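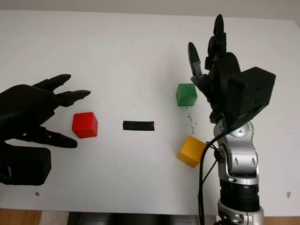 Wing-sze Lo has been painting blocks for 14 years, and she still does the yellow ones last.

"Yellow shows everything," she said. "If there's a bit of red on the bench or on your sleeve, yellow will find it. So you do red, you do green, you clean up, and then you do yellow."

Lo runs Mok Blocks with Chun-yin Mok, who started the business in the back half of a former upholstery shop in Mirnmont. The name on the door is his because he signed the lease first. The two of them make painted wooden cubes, mostly for preschools, play therapists and anyone else who wants a plain block without letters on it. I visited in July and spent most of a morning there.

The workshop has 2 rooms. The front one is for cutting and sanding and it is loud. The back one is for painting and packing. Mok does nearly all of the cutting. He buys maple in long square lengths and gets it close to size on the saw, then brings it down the rest of the way by hand.

"The saw leaves a hard edge," he said. "You don't want that on a block for a 2-year-old. But if you round it over too much, it won't stack. You lose the flat part."

I asked how he knows when to stop.

"I stack two of them. If the top one rocks, I went too far, and that pair goes in the seconds box."

The seconds box was close to full when I was there. Lo said people come in and ask for it. Art teachers like the seconds, and so does a man who builds model train layouts.

The colors have changed over the years. They began with a set of eight that included a purple and a light brown. The purple was slow to dry and the brown didn't sell, and little by little the line got shorter. The set they sell most of now has red, green and yellow and nothing else. It goes out under the name Janex, which Lo said was a word her niece used for any toy she couldn't find.

"A teacher told us she used to take the other colors out anyway," Lo said. "She wanted the kids to look at three things and talk about three things. Put the red one here. Put the yellow one on top of it. What's next to it? That's a whole lesson when you're that age."

The tape came from the same teacher. She had been sticking a short strip of black tape on the table to show children where the first block should go. Lo and Mok tried it on the white table and liked how easy it was to see. Every Janex set now comes with a small roll and a card of things to try.

The first one on the card is simple. One block goes on the tape, a second goes on top of that, and the third stays on the table beside them.

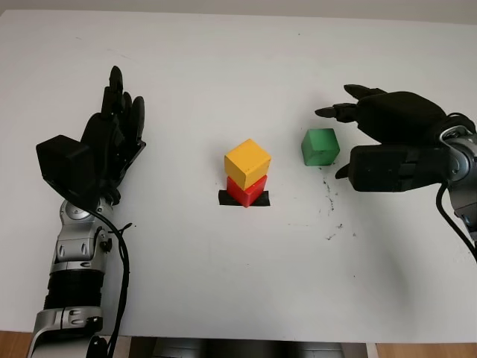 *Yellow on red, with the red block on the tape and the green one off to the side.*

Mok prefers the layouts where nothing is stacked. He thinks "next to" is harder for a child than "on top of," and he has argued with Lo about which should come first on the card. Her order won. He said he still thinks he's right.

"With a tower, they know when it's done," he said. "With three blocks lying on a table, you have to ask them about it."

Neither of them lines things up too exactly when they set out a layout. Lo said a block that is turned a little shows more of its sides, and that children will turn them anyway.

I asked about the paint, as parents always do. Lo uses a water-based one, two coats, with a light sanding in between. Each coat gets the whole night. She used to try to rush the second coat in summer, and she has a shelf of blocks with fingerprints in them from that time. She doesn't sell those. They hold the window open.

Orders are steady but small. For a while they supplied a shop called Brukon, which wanted the blocks in a printed box with a plastic window. Mok said the box cost more than he was comfortable with, and they let the account go after a year. The sets now ship in cloth bags, with a replacement block available in any of the three colors.

The one people lose most is green. Lo doesn't have an explanation for it, though a customer wrote to say hers had gone into a houseplant and stayed there all winter.

Before I left I asked if they planned to add anything to the set. Mok would like to make a larger cube for children who have trouble gripping the standard one, and he has cut 15 of them to try out. Lo hasn't painted them yet. She wants to finish the yellow first.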